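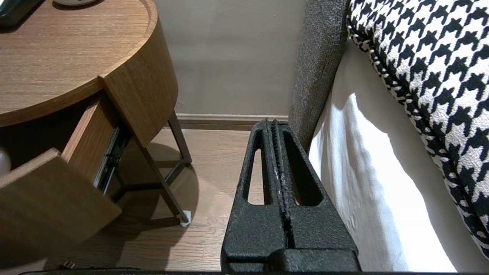
Boltance to refurbish guest rooms at the Rusach Hotel in Cledesstead

Cledesstead, February 2020 — Boltance, the independent hotel operator, has confirmed that it will refurbish every guest room at the Rusach Hotel in Cledesstead. The work will be carried out one floor at a time so that the hotel can stay open throughout, and the last rooms are due to return to use in July.

The programme covers all 100 guest rooms and the corridors on three floors. Bedrooms will be redecorated and given new mattresses, reading lights and curtains. Windows on the street side will be fitted with secondary glazing to reduce noise from the station approach, a matter raised regularly in guest comments over the past two years.

Boltance has appointed Balaskas, the furniture restorer and joinery contractor, to repair and refinish the existing wooden furniture. A survey of the building identified 1,010 individual pieces that can be kept, among them bedside tables, wardrobes, writing desks and luggage stands. Each will be labelled with its room number, taken to the Balaskas workshop, and returned once the room has been painted and the carpet laid.

Spyros Lambrakis, Managing Director of Balaskas, said: "Most of the furniture at the Rusach is sound. The joints have held and the timber is good. The damage is largely to the surface, from cups, suitcases and many years of polish applied over older polish. We shall be cleaning back, mending veneers where they have lifted, and applying a hard-wearing oil finish which the housekeeping team can maintain without specialist products."

Where a piece is beyond repair, Balaskas will make a replacement to the same dimensions. New bedside tables for the accessible rooms will be slightly higher than the existing ones, so that the top sits level with the mattress, and will be placed on whichever side of the bed the guest requests at the time of booking.

Jalen Pruitt, General Manager of the Rusach Hotel, said: "Our guests come to Cledesstead for the market, the coastal path and, very often, for family occasions. They tell us that they like the character of the rooms and would like better lighting and a quieter night. We have planned the work around those two requests. I should like to thank our regular guests for their patience while each floor is closed in turn."

Arrangements during the works

The top floor will close first, followed by the second and then the first. Noisy work will be limited to the hours between ten in the morning and four in the afternoon. The restaurant, the garden room and the ground-floor function suite will operate as normal, and breakfast will be served at the usual times.

Guests who already hold a booking for a room on a closed floor will be moved to a room of the same type or better at no extra charge. Those who would prefer to change their dates may do so free of charge by contacting reservations. Wedding parties with block bookings have been written to separately.

The lift will remain in service for guests. Contractors will use the rear staircase, and deliveries will be made through the yard in Mill Lane. A short section of the yard — the part nearest the bicycle store — will be fenced off until the work is complete.

Mattresses, curtains and bedding removed from the rooms will be sorted on site. Items in good condition will be offered to local housing charities, and the remainder will be sent for recycling. Charities wishing to be considered should write to the General Manager at the hotel, stating the items they require and whether they are able to collect.

Room rates for the current season are unchanged. Rates for the refurbished rooms will be published on the hotel's website before the second floor closes.

Notes to editors

The Rusach Hotel is a three-star hotel in the centre of Cledesstead, operated by Boltance.

Balaskas restores and makes furniture for hotels, libraries and private clients.

Interviews with Jalen Pruitt and Spyros Lambrakis can be arranged through the Boltance press office. Visits to the workshop are possible by prior appointment.

Ends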